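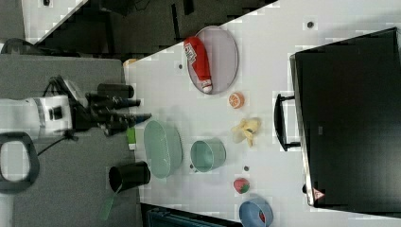
Two black cups on their sides and a green basket.

1/ Moved out of the Drorkilham apartment at the end of October. Writing down how I got through the kitchen because I did it badly the first time I moved and a little less badly this time.

2/ I started with the cups. That was a mistake. You should start with whatever is in the cabinet over the fridge, because you haven't opened it since you moved in and you won't need any of it before you leave.

3/ What was in mine: a fondue set, a cake stand, half a bag of tea lights, and the manual for a microwave I no longer own.

4/ Boxes. I bought the small ones from Grasso, the moving supply place by the overpass. People buy large boxes for kitchens because kitchen stuff is bulky. Then they fill one with plates and can't lift it. Small boxes for plates, medium for pots, large only for plastic tubs and dish towels.

5/ Plates go in on edge, like records. I laid them flat last time and lost three. On edge, with a folded towel under them and another on top, I lost none.

6/ I didn't buy packing paper. T-shirts, pillowcases, socks over the wine glasses. You have to move the clothes anyway. The downside is that on your first night you go looking for socks and they're all in a box marked GLASSES.

7/ Label the side of the box, not the top. Once they're stacked you can't read the top. I put the room first, then one word. KITCHEN / PLATES. KITCHEN / BAKING. The last few just said KITCHEN / ??? and those are still taped shut.

8/ Spices. I threw out anything I couldn't smell with the lid off. That was most of them. The ones I kept went in a zip bag inside the stockpot, lid taped on with painter's tape so it wouldn't leave gum on the metal.

9/ Oil and vinegar rode in the car with me, standing up in a bucket. I would not put an open bottle of oil on a truck, no matter how tight the cap feels.

10/ Truck was a rental from Prornar. They wanted it back by 10 in the morning with a full tank, and the nearest gas station to their lot has one working diesel pump. Fill up the night before if you can. I couldn't -- I was still carrying a couch.

11/ The fridge. Empty it, unplug it, prop the door open with a towel, and leave it that way overnight. If you're leaving it behind like I was, skip the unplugging but wipe under the drawers. There was a puddle of something under mine. I'm not going to guess.

12/ Total cost came to $509 with the truck, gas, boxes and tape. The tape was a bigger part of that than I expected. Buy one more roll than you think and keep the receipt.

13/ First thing unpacked at the new place on Sakine Street: kettle, one pan, one knife, a cutting board, 2 forks. Those went in a tote on the front seat. I cooked out of that tote for longer than I'd like to admit.

14/ The new kitchen has fewer drawers and one very deep corner cabinet with no shelf in it. Right now it's holding the stockpot and the cake stand. I moved the cake stand across town and I have still never made a cake.

15/ A couple of people asked about knives. Roll them in a dish towel, tape the towel, write KNIVES on the tape. Put the roll on top of whatever box it's in, so you see it before you reach past it.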